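Last updated: April 18, 2022

Wanted: people who can't walk past a messy table

Hi! I run Zundon, a very small home-organizing business (it's me, a van full of bins, and a label maker I'm way too attached to), and I'm looking for people to take part in a series of tabletop sorting sessions this spring. If you're the person who ends up straightening the junk drawer at somebody else's house, please keep reading.

I've been helping folks clear out closets and garages for six years now, and the thing that slows everyone down is almost never the garage. It's the table! The dining table, the coffee table, the one by the window with the plants next to it where everything lands on the way in. Coasters, little bottles, a cloth somebody folded and left, a cup, a booklet you meant to read. Big stuff is easy. You keep the bike or you don't. Small stuff makes people freeze up, and I want to find out how different people deal with it so I can write a decent workbook for my clients. The working title is Moroz, after the street where I had my first job, and I'm stuck on chapter two.

So that's where you come in. Each session is you and a table of mixed small things, in my workroom at the Iradier building, second floor (there's an elevator, it's slow). You sort it however you like. Put things in the basket, stand them in a rack, line them up, make piles that only make sense to you. I sit off to the side with a notebook and try very hard not to say anything. Afterward we have coffee and you tell me why the coasters went where they went. I love that part, people have such strong feelings about coasters!

You'd be a good fit if you:
- are 18 or older
- can sit or stand at a table for an hour and a half with a break in the middle
- don't mind handling other people's odds and ends (everything gets wiped down before you come in)
- are OK talking out loud about what you're doing, even if it feels silly for the first few minutes

You do not have to be tidy. I'd love to have a few proper slobs in the group, and I say that with affection as someone whose own car is a disgrace. Experience in packing, retail stocking, craft rooms or kitchens is nice but I won't be picking people by it.

I have 36 places. Everyone comes in for two sessions, and the second one is with a different set of things, so don't bother practicing. Pay is $234 for the pair, by check or bank transfer, and you get it at the end of the second visit. If you can only manage one, tell me up front and we'll see, but I'm giving first pick to people who can do both. Parking is free behind the building. The bus stop is right out front.

I'm also looking for one part-time helper to set up and reset the tables between visits. This one is a real job, 6 hours a week, and it suits somebody with a good memory for where things were. You'd work from my setup sheets, put everything back for the next person, rinse the cups, water the plants (the peace lily gets dramatic) and help me keep the shelves of spare stuff in order. There are 400 small items on those shelves and every one has a number, so if you enjoy that kind of thing, we are going to get along great. Put HELPER at the top of your note if this is the one you want.

To sign up, drop a note in the Zundon mailbox in the lobby or pin one to the board at Droltudov, the hardware store across the street, they're nice about passing things along. Give me your name, a phone number, whether mornings or evenings work better, and one sentence about the messiest surface in your home. I really do read those! I started collecting them in February and they're taped up all over the workroom door.

I'll call everyone back, even if the places are gone by then. Please don't bring your own things to sort (people ask), and leave the pets at home. Water and snacks are on me.

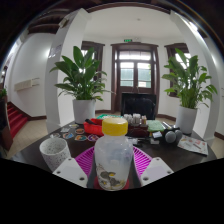 A table waiting to be sorted, yellow-capped bottle, basket, coasters (or stickers) and all.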